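Diven Bedroom Sorting - subset notes

721 clips of small household packages being sorted on a bed. Annotation by Muthoni Kirui. Labels cover the green box, its contents and nearby cartons. The wrapped "Beautiful Day" package by the headboard is labeled background in all clips.
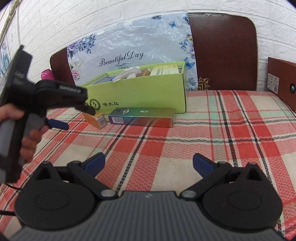
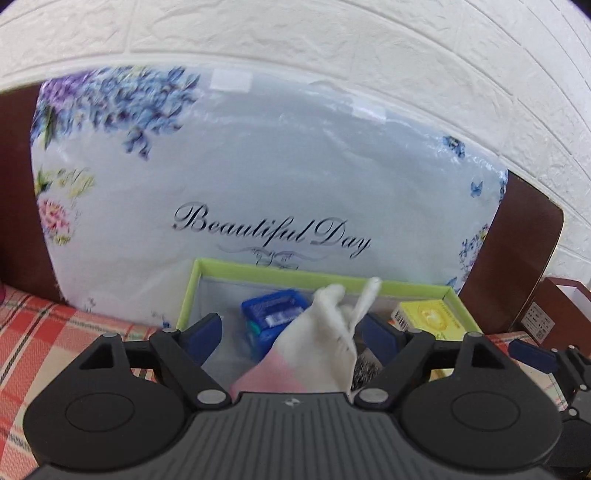
Harriet Tillman asks that "box" and "carton" be merged, as the split is hard to apply to small items. Her note adds that six clips carry both labels for one object - these stay as they are until the next release in May.

Splits: by clip, fixed list. Item names are free text, lower case.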